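Hesitz C-30 Clarinet – Owner's Guide
Section 5: Assembly, First Playing and Care

We use cookies to remember your region and language. Accept all | Manage settings

5.1 Before you start

Wash and dry your hands. Sit down with the open case flat on your lap or on a low surface. A new clarinet has tight corks, and the joints need a little grease before they will go together.

1. Rub a thin film of cork grease on each cork. Wipe off any excess with a cloth.
2. Put the reed in a small glass of water, thin end down, while you assemble the rest.

CAUTION: Never grip the long rods when twisting a joint. They bend easily, and bent rods are not covered by the guarantee.

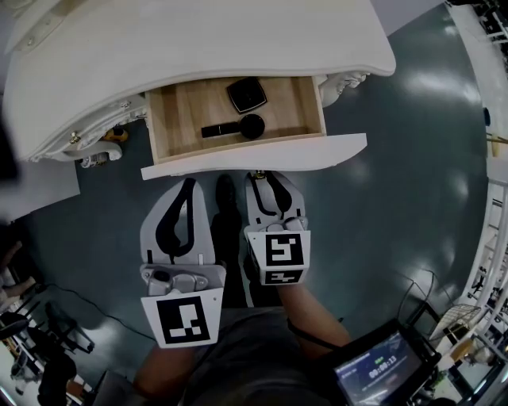
Can I use petroleum jelly if I have run out of cork grease?
It is best avoided. Petroleum jelly can loosen the glue under the cork over time. A tube of Kowalczyk cork grease is supplied with the instrument and spares are sold by most dealers.

5.2 Putting the instrument together

3. Hold the lower joint near the bottom and twist the bell on gently.
4. Hold the upper joint and press down the ring keys. This lifts the bridge key clear.
5. Twist the two joints together until the bridge keys line up.
6. Fit the barrel, wider end down, then the mouthpiece. The flat side of the mouthpiece should line up with the register key at the back.
7. Slide the ligature on loosely, place the reed behind it and tighten the lower screw first.

NOTE: The tip of the reed should sit level with the tip of the mouthpiece, or a hair below it.
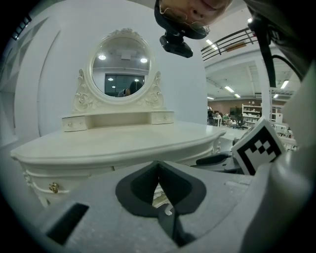

Play for no more than 30 minutes a day during the first 12 days. The wood needs time to get used to warm breath, and longer sessions can lead to cracks. Start with long, quiet notes in the low register. Beginners often let the clarinet drift to one side, and a mirror is the simplest way to check. An oval one on a dressing table, in a carved white frame, will do as well as a plain wall mirror if you can see your chin and both hands in it. Keep your chin flat and your shoulders down.

5.3 After playing

8. Take off the reed, wipe it and put it in its guard.
9. Pull the swab through each joint, bell end first.
10. Dry the sockets with a soft cloth – water left here swells the corks.
11. Close the case fully and keep it away from radiators.

For pad sets and replacement swabs, ask your dealer for the Civer parts list.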